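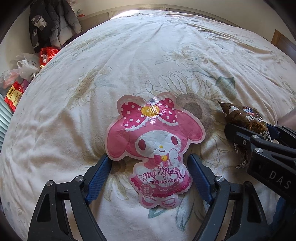 Figure 2.1 A character-shaped pouch between the blue fingers of a hand-held gripper. A second gripper, marked DAS, is closed on a brown snack bag.

Chapter 2
Packing Work and the Robot Cell

Terms introduced in this chapter: task, job, demonstration, residual task, exception, pace control, skill transfer.

2.1 Tasks and Jobs

A job is a set of tasks assigned to one person. A task is a unit of work with a starting condition, an action and an end condition. The two words are often used as if they meant the same thing, and much of the confusion in public discussion of automation comes from that habit. Machines are bought to perform tasks. When a machine takes over a task, the job that contained it may shrink, grow, split in two or disappear, depending on what else was in it and on what the employer decides to do with the hours released.

Chapter 1 dealt with fixed automation, in which the product is presented to the machine in the same position every time. Bottling, stamping and carton folding are of that type. The present chapter deals with handling work in which the product varies in shape, stiffness and position. Assorted snack packing is a useful case. The goods are light, the movements are short, and a new worker can be taught the basic task in one shift. For a machine the same work is difficult. A foil pouch has no fixed outline. It wrinkles when squeezed, slides on cloth, and reflects light in ways that change with each crease. A die-cut pouch has projecting parts that can fold under a finger. Two pouches of the same product seldom lie the same way.

The running case in this chapter is Nondari, a packer of mixed snack assortments with a single plant at Stasley. Before the change described below, the packing room employed 109 people on two shifts. Each packer stood at a bench with open bins on three sides, read an order slip, picked the listed items, set them in a tray and passed the tray to a checker. The plant then installed a robot cell, known on the floor as Satine, to take over the pick-and-place part of the work.

2.2 Where the Movements Come From

A cell of this type is not programmed one movement at a time. Its control software is trained on demonstrations. A demonstration is a recorded instance of a person carrying out the task from starting condition to end condition. Several methods are in use:

Remote operation. The person moves a control device and the robot arm follows. The recording comes from the robot itself. The method ties up one robot for each person recording.

Direct guidance. The person takes hold of the arm and moves it through the task. It is simple to learn and tiring over a full shift.

Hand-held grippers. The person holds one gripper, or one in each hand, and does the task with these in place of the fingers. A camera on the gripper records the approach, the grasp and the release. No robot has to be present.

The third method separates the recording of work from the place where the robot stands. Demonstrations can be made on a bench, on a shelf or on a bed, and variety in the surroundings is wanted. A cell trained only on flat gray benches may fail when a liner is changed. Patterned cloth, soft surfaces, daylight from a window and unrelated objects nearby all widen the range of conditions the software has met. Nondari used people in the packing room for part of its recording and placed the rest with Jiang, a labor contractor whose demonstrators work in ordinary rooms.

A typical setup consists of a tray, a number of packets in mixed wrappers, and at least one larger object that is to be left alone. The larger object matters. The demonstrator has to move around it, and the recording then contains a path that avoids contact. In the arrangement shown next, a tall dark container stands beside a green tray. Two packets are in the tray, a dark-red square one and a white-and-red strip set at an angle in a corner. Other wrappers lie outside it on the duvet. The tray has raised edges, so a packet must be carried over the edge before it is let go.
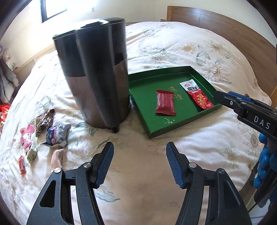

2.3 What Demonstrators Do and How It Is Counted

Making demonstrations is itself a job, and it should be analyzed in the same way as the job it is meant to change. Its main tasks are:

1. Setting out the goods according to a layout sheet.
2. Starting the recording and holding still at the start position.
3. Performing the pick, carry and release with the grippers.
4. Marking the recording as complete, failed or doubtful.
5. Resetting the goods in a new arrangement.

Steps 1 and 5 are easily left out of time estimates. They involve no grasp and leave no usable recording, yet the recording cannot be made without them. Where demonstrators are paid by accepted recording, the time spent on layout is unpaid in practice unless the rate has been set to cover it.

During its first period of work at Nondari the recording group submitted 2,112 demonstrations, of which 1,729 were accepted. The rest were rejected by reviewers for reasons that included a finger covering the item at the moment of grasp, a packet touched by the free hand, and a recording begun after the movement had started. Demonstrators could see the result but could not at first see the reason. Muchen Lu, a packer who had moved into the recording group, asked that a reason code be returned with each rejection. The code was added in May. It changed the relation between demonstrator and reviewer, in that a rejection could now be disputed on stated grounds.

The case illustrates skill transfer in a narrow sense. An experienced packer approaches a crinkled bag from the side where the seal is stiffest and lets a light packet drop the last short distance. Neither habit appeared in the written work instruction at Stasley. Both are present in recordings made by experienced packers. Once recorded, they can be used without the person who supplied them, and the employer holds the recording. Whether a worker has any continuing claim on it is a question of contract, taken up in Chapter 6.

2.4 Residual Tasks

A residual task is one left to people after a machine has taken over the tasks around it. Residual tasks are seldom planned. They are what the machine could not do at an acceptable rate of failure when it was installed.

At Nondari the residual tasks fell into two groups. The first was exceptions, meaning items the cell could not pick or had dropped. Torn packets, packets stuck together and items lying against a wall of the bin were all sent to a side bench. The second was preparation. The cell worked best when items were spread out, so a person was needed to spread them.

Preparation deserves attention as an example of work created by automation. In the manual packing room the bins were filled to the top and packers dug into them. With the cell in place, a preparer shook out each batch, separated the large pieces from the small ones and removed anything with a torn end. The task requires little training, has no natural stopping point and must keep up with the cell. It is therefore a task under machine pace. The packers had previously controlled their own pace within the limits of the shift target, slowing down on awkward orders and catching up on easy ones. Pace control passed from the person to the equipment, although the number of movements made by each person fell.

Scattered layouts are recorded as well, so that the need for preparation can be reduced in later versions of the software. Such a layout contains packets of several shapes and colors lying at different angles, some beside each other and some apart, with an empty tray as the target and the gripper open before the first approach. Items with no part in the task, such as a phone or an appliance, may be left within reach of the camera. The software must learn to ignore them. 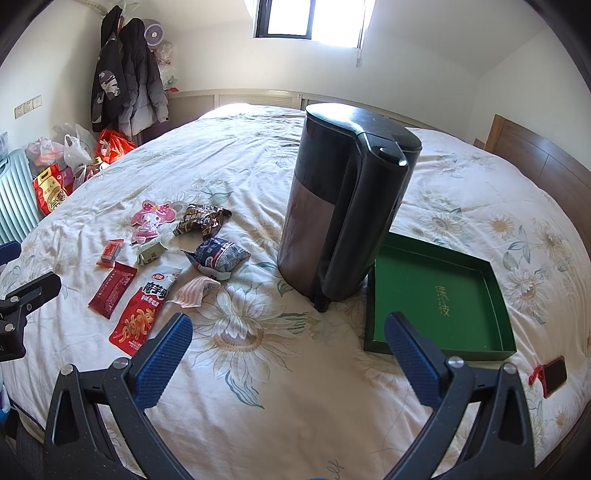
2.5 Changes in the Packing Room

The effects at Stasley are summarized below by type of job. The summary covers the first stage only, in which the cell ran on the day shift and the evening shift continued to pack by hand.

Packers. Fewer posts on the day shift. Those remaining handled exceptions and short orders. The work became more varied from item to item and less predictable over the day.

Checkers. No change in number. A checker had earlier been able to return a faulty tray to the person who packed it and say what was wrong. Trays from the cell had no such person behind them. Faults were entered on a screen, and checkers reported that they did not learn what was done with the entries.

Preparers. A new post, filled at first by rotation every 2 hours and later by permanent assignment. Rotation was dropped to simplify the schedule. Complaints of shoulder strain followed, and rotation was brought back on a trial basis.

Demonstrators. A new post, partly in-house and partly through Jiang. In-house demonstrators kept their packer's grade. Contract demonstrators had no grade and no route into the plant.

Shift leads. Less time assigning people to benches and more time deciding when to stop the cell. The authority to stop it had not been written down. On one Friday evening handover the outgoing lead had paused the cell over repeated drops and the incoming lead restarted it without knowing why it had been paused. A handover log was introduced the following week.

None of these effects could have been read from the technical specification of the cell, which listed its reach, its payload and its rate of picks. They depended on staffing decisions made before and after installation. Section 2.6 sets out a method for listing the tasks in a job before equipment is ordered, using the Nondari packing bench as the worked case. Readers without experience of task analysis should review the notation in Section 1.4 before going on.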